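Talk notes, Akport library, 2/19/20 - 15 min slot, DON'T run over

**Freezing food without wasting it**

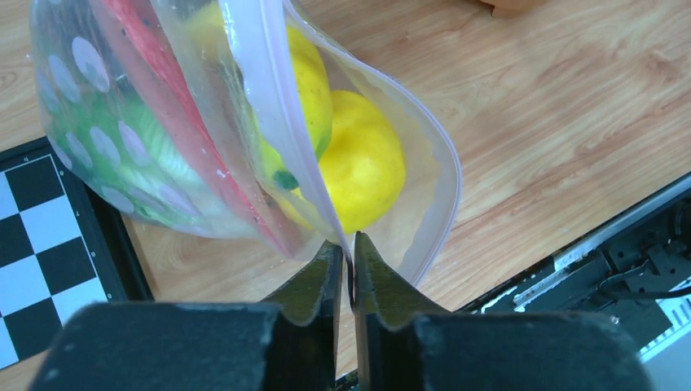 *Slide 1: clear zipper bag, full.*

- Hi, thanks for coming. Handouts by the door, take two if you have a neighbor who cooks
- Start with the question: who has something in the freezer they can't identify? (wait for hands)
- Me: threw out $54 of food last February. Kept the receipts, added it up. Ouch

**Why stuff goes bad in there**

- Air. Freezer burn is just food drying out. Safe to eat, tastes like cardboard
- Slow freezing = big ice crystals = mushy berries. Spread them on a tray first, bag them after
- Hot soup straight in: no. Cool it in the sink, ice water, stir

**Bags**

- Press flat, push air out from the bottom up, zip the last inch
- 500 grams of ground meat per bag, max. Thaws in the fridge overnight
- Leave room for soup!! It expands. Tell the Famero stockpot story if there's time, skip if not
- Label BEFORE you fill. Marker won't write on a cold bag

**What freezes badly**

- Lettuce, cucumber, raw potato. Boiled eggs go rubbery
- Cream sauces split - whisk them over low heat, sometimes they come back
- Somebody will ask about cheese. Grated yes, brie no

**The list on the door**

- Paper, pencil, magnet. Tried the app, gave up in a week
- Cross off what you take. Oldest stuff at the top
- My list from the Trarisness flat ran to 356 lines before I started a new one (show teh photocopy, pass it round)

**Wrap up**

- One job for tonight: pull out three mystery bags, eat or toss
- Questions. Repeat them out loud, back row can't hear
- Need the room cleared by the hour, stack chairs on the left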